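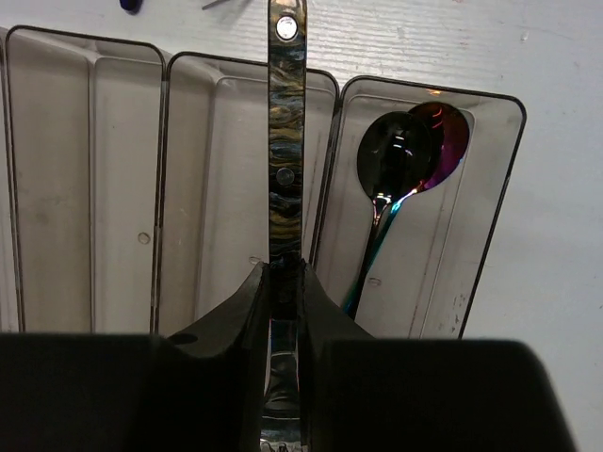
Section 6. Drawers - runners, fronts, inserts

For the Burkora 600 base cabinet, three drawer version. Carcass must be standing, leveled and screwed to the wall first (section 4). If it isn't, go back and do that.

Tools: cross-head screwdriver, tape measure, pencil, small level. A drill on the lowest clutch setting is OK for the runner screws. Not for the fronts.

6.1 Runners

1. Sort the runners into left and right. Stamped L and R at the front end, small letters, turn them to the light.

2. Pull each runner all the way out, press the gray lever, seperate the two parts. Narrow part goes on the drawer, wide part on the cabinet.

3. Hold the wide part against the cabinet side, front end 4 mm back from the edge. Use the pre-drilled holes. First screw in the front hole, second in the back, middle one last.

4. Same on the other side. Lay the level across both. Out of level - loosen the back screw, adjust, tighten.

5. Repeat for the other drawers. Top runners use the upper row of holes, not the one right under it. Easy to miss.

Note: Cabinets from before the Huttunen runner change have a different hole pattern. Check the label inside the left side panel. If it says H1, use the green sheet in the hardware bag and skip steps 3 and 4.

CAUTION: Fingers. The runner closes fast once it's past halfway.

6.2 Drawer boxes

6. Slide the bottom panel into the grooves, smooth side up. Should go in by hand. If it sticks, sides aren't square.

7. Fit the back panel. Four screws. Snug, then stop.

8. Screw the narrow runner parts to the outside of the box, wheel end to the back.

9. Line the box up with the cabinet runners and push in evenly, both hands. Click on each side. One click only - take it out and start over, don't force it.

Max load is 40 lb per drawer, evenly spread. Cast iron goes in the bottom drawer.

6.3 Fronts

10. Put two strips of the double-sided tape on the face of the box. Peel. Set the front in place with the spacers underneath, press hard.

11. Open the drawer gently and drive the screws from inside. Don't overtighten, the points will come thru the front.

12. Check gaps. Want the same gap top and bottom. Small errors come out with the adjuster cam, quarter turn at a time. Clockwise lifts.

13. Handles last. Drill from the front, with a scrap of wood clamped behind.

CAUTION: Eye protection for step 13. Keep kids out of the room while the drill is out.

6.4 Inserts and loading

Inserts are not in the box. Any tray that fits the inside measurements will do.

14. Measure inside the drawer, at the bottom, wall to wall. Then the height. Not the front panel - it's wider than the space you have.

15. Wipe out the drawer. Sawdust from step 13 gets everywhere. Dry cloth, then damp, then dry.

16. Cut the non-slip mat to size and lay it flat. No overlap at the corners.

17. Set the tray against the front of the drawer. If there's a gap at the side, fill it with a second narrow tray or leave it for the long stuff, whisks and so on.

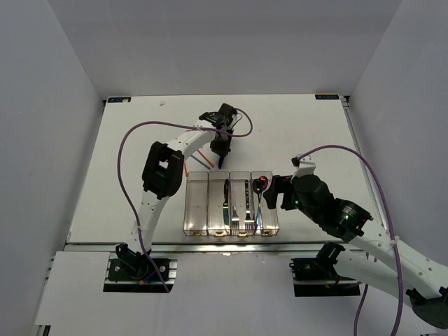 Fig. 6-4. Clear cutlery tray, four long compartments. Knife and forks kept apart.

18. Load the tray, one kind of thing per compartment. Sharp kitchen knives go in a block or a sheath, never loose in a tray.

19. Open and close the drawer a few times, full. Listen for scraping. If it scrapes at the top, something is standing too tall - fix that before you use the drawer.

Note: Soft close feels stiff at first. Loosens up with use. Do not oil the runners.

Drawer pops back open: runner not clicked in, redo step 9.
Drawer sits crooked: left and right runners swapped, or one is in the wrong row.
Front rubs the one below: cam, step 12.
Missing screws: call the Getside parts desk, Skunddale, ask for Aarne Saarela. Have the number off the lable ready.

Section 7 is the worktop. Two people needed.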